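Papers and Mats: a Small Gallery

Welcome to my gallery page. My name is Tullio Pagano and for a long time I cover things with paper: boxes, drawers, the inside of cupboards, sometimes a whole wall. I learned it in my aunt's shop in Brindura, where we sold wallpaper by the meter and wrapped the rests into small rolls for children. Now I work alone, in the evenings mostly, and I keep this page so that friends can see which paper goes with which floor.

I write a line or two for each subject. If you want to know more, please send me a message, but be patient with my answers. In February I am slow, because the glue in my workroom does not like the cold and I have to do everything twice.

About the large patterns. Many people are afraid of them in a small space. They choose a tiny flower and then they wonder why the wall looks gray from the door. I prefer a large flower and a lot of pale ground between one flower and the next – the eye needs a place to rest.

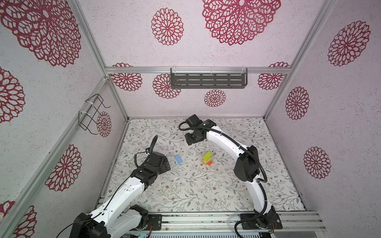 Red on a pale ground is my favorite combination, and I return to it every year. A strong dark red keeps its character also when the lamp is weak, while pink disappears. The crimson mandalas on the pale lilac-white paper are of this family. They are of different sizes, from very large to quite small, and the petals are open like lace, so the color does not become heavy. The aluminum rails at the corners make a clean border, and with them you do not need a paper strip to hide the seam. I like also the patterned mat with the four toy blocks on it.

About the seams. When two sheets meet in a corner, do not try to continue the flower exactly. I lost 45 minutes on one corner in a house in Cultau, and at the end I covered it with a post. Now I cut the flower where it comes and I go on to the next sheet.

About the texture. A paper with a little relief forgives a wall that is not perfect. The smooth ones from Okar are beautiful in the roll, but they show every grain of sand that stays behind. Brush the wall, then wait, then brush again.

About the mats. With a busy wall I used to put a plain floor. My neighbor Nautiyal laid a patterned mat in her entrance, against my advice, and I have to admit that I was wrong – it looks warmer than mine. I have since bought two for my own corridor.

About the quantity. For a pattern with a big repeat I order nearly 5 rolls where the calculation says four, and I keep the rest under the bed. My wife has a different opinion about the bed.

More papers will come when I have finished the blue drawers.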